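Home | News | Opinion | Workshop Notes | About | Contact

We use cookies to remember your settings. By continuing to read you accept our cookie policy.

Stop calling it a dropped object

By Romain Perrin

Last updated February 25, 2023

The fault log at Plestel has a column for the type of failure, and the most common entry in it is "dropped object." I spent an afternoon reading that log with Nomvula Mthembu, who maintains the arms there. It had 102 entries. I think the column does more harm than good, and I think most labs that keep a log like it have the same problem.

The entry that got me started was number 13. The task was tidying a table with a two-arm setup: books stacked, everything else left where it was. The right arm closed on a book, lifted it a short way, and kept pulling after the fingers had slipped off one side. The book fell back onto the table. The arm went on to the stacking position with nothing in its gripper, opened its fingers, and reported the step as complete.

The log says "dropped object, minor." The person on shift reset the task and carried on, as the procedure told him to.

I don't call that minor. A book landing flat on a table hurts no one. But the controller believed it was holding something when it wasn't, and it believed this for the whole length of a move. If the next step had depended on that belief, the arm would have acted on it with full confidence. The drop was the cheap part of the fault.

Books are a harder job for a two-fingered gripper than people expect. The cover is wide and flat, the pages shift, and the fingers have to get hold of an edge. When the table holds other things too, the arm also has to get in and out without touching them.
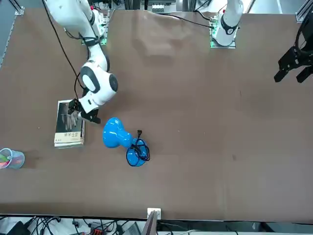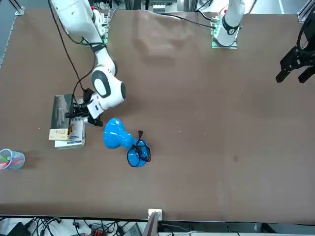

The right arm over a single book, then at a stack of books, with the blue vase lying next to them.

Marek Malý, who wrote the grasp check, told me it compares the gap between the fingers with a stored value. If the gap is wide enough, the check passes. It runs once, right after the fingers close. After that the system never asks again. He agreed that this was thin. He also said that a second check would slow every cycle, and that he had been told in April to keep cycle times down.

I understand the pressure, but I don't accept the trade. Checking the grip again before release costs a fraction of a second. At Grarkel they made that change after a similar run of faults, and they also made the arm stop and wait for a person if the two readings disagreed. Their cycle count went down. Their log got longer at first, which upset some people, and I would say the log had simply started to include what was already going on.

There is also the matter of who stands near the table. Two people at Plestel told me they reach in to straighten an object when a grasp looks bad, while the arm is still live. They know they shouldn't. They do it when a reset means 3 minutes of waiting and the fix takes one hand. Any arm that carries on after losing its object invites this, and the log has no column for it at all.

Vilém Vlček, who runs the lab, read a draft of this and objected. His view is that the arms are slow, the force limits are set low, and a paper form won't make anyone safer. He is right about the force limits. I still think the form matters, as it decides what gets looked at. Nobody holds a meeting over an entry marked minor.

My proposal is small. Take "dropped object" out of the list and put in two questions. Did the arm know it had lost the object? What did it do next? Anything that gets a "no" on the first should go to the person who wrote the check before the next shift starts, whatever was on the table at the time.

Nomvula has begun writing those answers in the margin. Marek has asked for a copy of her notes.

Get our newsletter: enter your email address to receive new opinion pieces twice a month.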